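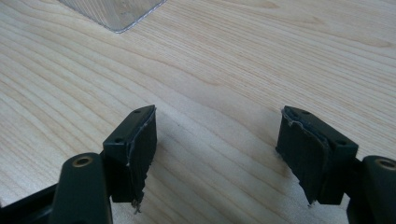
Ticket 3965
Opened by: Ayten Ersoy, Bowen site
Assigned to: Taner Taşdemir
Queue: Fosmont tidy-up tasks
Priority: normal (was low, raised Monday)
Subject: Toothbrush into container, drops and twists

Problem as reported

Task is the bathroom one. Pick up a toothbrush from the table, put it in the clear container, let go. We logged 38 tries with the hand-held grippers and 9 of them went wrong. In most of those the brush rolled in the jaws after pickup and came to the container at the wrong angle. Two were plain drops.

I want it on record that these were people doing it. Nobody had handed the job to a machine yet. If a grown adult with the grippers strapped on loses a toothbrush this often, I don't see what the policy is supposed to learn from us except how to lose a toothbrush. Kiddale has already told the client that bathroom tidying is "close." Close to what?

Taner Taşdemir, first reply

Please check the usual things before we blame the task. Jaw travel, pads, pivot play, cable pull. Send me the pad part number if you have it. Also, which brush? The thin-handled ones are worse.

Ayten Ersoy

Jaws open all the way and come back evenly. No play in the pivots that I can feel. The pads are another matter. Both are frayed along the top edge and torn at the bottom, with threads hanging off. No part number on them that I could find. Brush is the blue one.

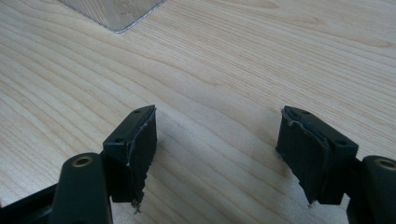 I pressed the top edge back down with a thumb and it lifted again as soon as I let go. Glue would hold it for a morning, maybe. We did that in February on the other set and spent the afternoon picking glue off the blocks.

Taner Taşdemir

Don't glue. The Tetell pads are meant to be swapped as a pair, and a new pad facing an old one will make the roll worse. There should be spares in the drawer under the charging shelf. If the drawer is empty, Gülizar Duman can send some over.

I'd push back a little on the rest. A worn pad is a worn pad. It doesn't tell you whether the chore can be done.

Ayten Ersoy

It tells me something about upkeep. My kitchen tongs are older than this project and I have never once opened a ticket on them. Drawer had one pair left. Fitting them after lunch.

Ayten Ersoy, later

New pads on. 28 tries, one drop, no rolling that I'd call rolling. So yes, it was mostly the pads, and I'll take that.

What I won't take is "fixed, therefore ready." The container always starts in the open with nothing next to it. At home mine stands between the soap and a tap, and there are three other brushes in it, and one of them is always leaning across the top. We have no runs like that. Somebody will also have to notice when the pads go bad, and I doubt it will be the robot.

Nurhan Dursun

Reading along from Kiddale. I didn't write "close," but I was in the room when it was said, and I'll ask for softer wording. Can we get steps the other sites can follow? Two of them have the same roll and have been slowing down to hide it.

Taner Taşdemir

Steps below. Slowing down does hide it - please tell them to stop, those runs are no use for timing.

Steps for brush roll

1. Look at both pads with the jaws open. Any lifting along the top edge or tearing at the bottom, swap the pair.

2. Wipe the blocks clean before the new pads go on. Old adhesive leaves a ridge and the brush will sit on it.

3. Run the pickup with the brush in one gripper and the other gripper open. Bring the bristle end to the container first, and watch whether the handle turns on the way.

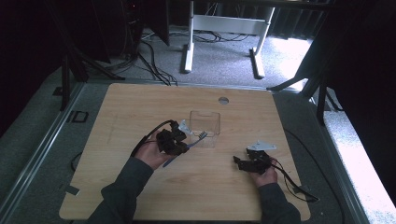

4. If the handle still turns, grip nearer the middle and try again. Still turning after that, reopen this ticket.

5. Write the pad change in the run log with the time, so runs before and after can be told apart.

Ayten Ersoy

Fine by me. Please add a pad check to the start of every shift, and order more than one spare pair this time. I've opened a separate ticket for the crowded container and put Melahat Altıntaş on it, as she plans the layouts.

Status: closed, parts replaced
Linked: crowded container layouts (open, no target date)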